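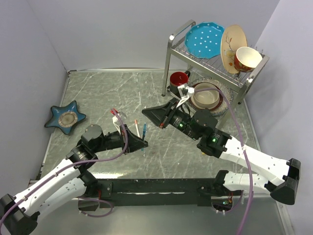

How do you lot keep track of a podcast you've fallen miles behind on? I found the Nurneck show in March (two people going through old prog albums one track at a time, right up my street) and I've been working through the back catalogue ever since. There are 218 episodes and I've managed 31. I listen at my desk, and I've been scribbling episode numbers on sticky notes all over it. They fall off, obviously, and then I end up hearing the same hour on bass solos twice! My app is Drolard, on an oldish phone, and it seems to forget what I've played whenever it updates. Is there a setting I've missed, or should I move to something else? I don't want to pay much, and I'd like to keep my place if I can.

Posted by marrowfat on 2018-10-14

Cleton
I had this with Drolard too, drove me up the wall. Go into the settings, then Library, and see whether "Tidy finished episodes" is switched on. Mine was. It clears the played ones out of the list, and when the feed refreshes they come back as if they were new. Turn it off and they stay put with a little tick next to them. You'll have to mark your first lot by hand, but if you hold your finger on the last one you heard there's a "mark all older as played" option, so it's only a minute's work. Do check the sort order first, though! I had mine newest first and ticked off nearly the whole show by mistake.

If it still forgets after that, export your subscriptions and try another app. The export only takes the list of shows, mind you, and your played ticks won't come with it, so write down where you'd got to.

Ajayi
Just start from the newest and work backwards. The early ones sound like they were recorded in a bucket anyway.

sidetwo
Don't skip the early ones, the run up to episode 16 is the best thing they've done! I keep a plain text note on my phone with the number and 2 or 3 words on what I thought of it. Very low tech, but it's lasted me through three different phones.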